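The planning group at Urimmont released the second version of Ponon, its task planner for household manipulation, on 2019-10-16. Its lead developer described the laundry routine as the hardest of 22 test tasks.

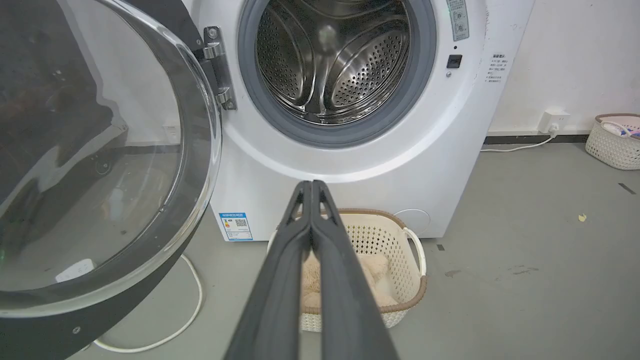 "The planner must decide when a wrist view is sufficient," the developer said. "An open door removes much of the space it would otherwise use."

Collision checks were rewritten in August — over 191 recorded plans were replayed.
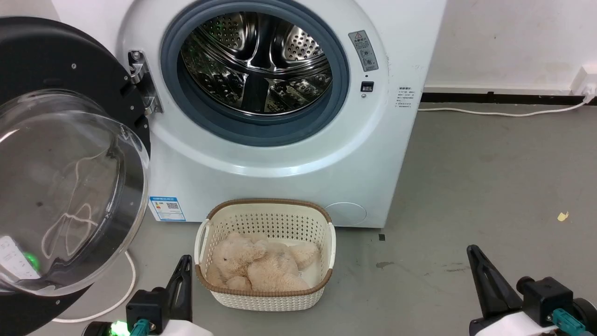

"Two arms share one schedule, and soft items remain difficult to model."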